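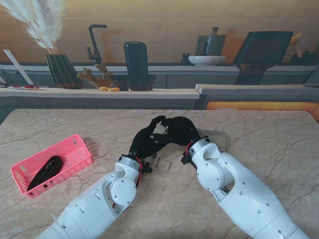 Prinddale Marble-Pattern Work Table

Print this page | E-mail this page

Posted in April by the Ulard Equipment Desk

The Prinddale is a large general-purpose table supplied to training kitchens, craft rooms and shared workshops. The top has a pale cream ground with thin brown and grey veins, and is intended for rooms in which the same surface serves for food preparation in the morning and for sorting or light repair work in the afternoon.

The standard model is 90 cm high. Delivery is made to the ground floor only, and two persons are required to lift the top on to its base. Customers should allow 9 working days from confirmation of the order. Extra matching tops may be ordered separately under the Siddiqui spares scheme.

Care of the surface

Wipe with a soft damp cloth and mild soap. Scouring powder must not be used. Small metal items such as screws and pins should be gathered up before the table is wiped, as they may scratch the finish when dragged under a cloth. Against the veined pattern they are easily overlooked.

Storage on the table

An open basket kept at one side is recommended for cables and other loose items. A rectangular plastic basket with perforated sides, as in the pink version shown, will hold a coiled cable and may be lifted away when the full top is needed. Baskets are listed separately under Zedar Storage and are not included in the price of the table.

Guarantee

The top is guaranteed for 6 years in ordinary indoor use. Damage caused by hot pans placed directly on the surface is excluded.

Print this page | E-mail this page

Reader comments (3)

kitchenblock4: Is the top sold in plain white as well? The veins are pretty but I lose pins on ours.

Ulard Equipment Desk: The plain top has been withdrawn. Remaining stock may be requested by e-mail.

M.T.: Ours came with one short leg bolt. Replacement sent the same week.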